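Progress report to the Dixit Fund
Serkcombe Forest and Water Watch
Period covered: January to June
Prepared by Neusa Dantas

Work under the grant went mostly to plan in this period. Water sampling is on schedule, the permit review is finished, and the public records request is still tied up. Spending is within budget except for lab fees.

Water sampling

We now sample at 12 points on the Pasance River and its two upper branches. The points run from the edge of the forest reserve down to the town intake. Between January and June we collected 507 samples and had all of them tested for suspended solids. A smaller set went out for mercury and arsenic.

Suspended solids were higher below the old Zirkar quarry road than at any point upstream of it. The difference was largest in March, after the heavy rain. We can't yet say how much comes from the road itself and how much from the gravel digging on the east bank. Two more points were added in April to help separate them, and we need a full wet season of readings from both before drawing conclusions.

Mercury was below the reporting limit in every sample tested. Arsenic was detected at one point, under the drinking water standard. The lab repeated the test and got the same result.

Permit review

Zlata Panasiuk finished going through the extraction permits issued for land inside or next to the reserve. Three had expired while digging continued. One had boundaries that don't match the map attached to it. We sent these findings to the county land office in May and received a letter confirming receipt, but no decision.

The review took longer than planned. Older permits are kept on paper in the Serkcombe annex, which opens to the public only on certain mornings, and copies have to be ordered at the counter. A full index is now on our shared drive and can be sent to the Fund on request.
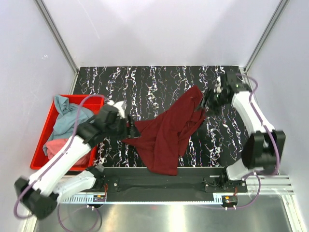

Edileuza Aguiar wrote to us after the May public meeting that people on the east bank had been reporting the night trucks for two years and wanted to know when someone would come and look. She asked that the trucks be logged between 10 p.m. and 4 a.m., when most of them pass. We have started a log with four households and will report the totals next period.

Public records request

Our request for inspection reports was filed in February. The county released part of the file and withheld the rest, citing an open investigation. Vija Toom has filed an appeal. We don't expect an answer before fall, so the summary of inspections promised for this report will move to the next one.

Budget

Lab fees ran $1,000 over the line because of the two added points and the repeat arsenic test. We covered this from travel, which was underspent - the permit work needed fewer trips than we had allowed for. No change to the total is requested.

We have used 50 percent of the grant at the halfway mark.

Next period

Sampling continues at all points. Soledad Benítez will take over the field schedule from July. We will also follow up with the land office on the expired permits, and ask for a site visit if there is still no decision by the end of August. The next report will include the truck log, the wet season readings collected so far, and the status of the appeal.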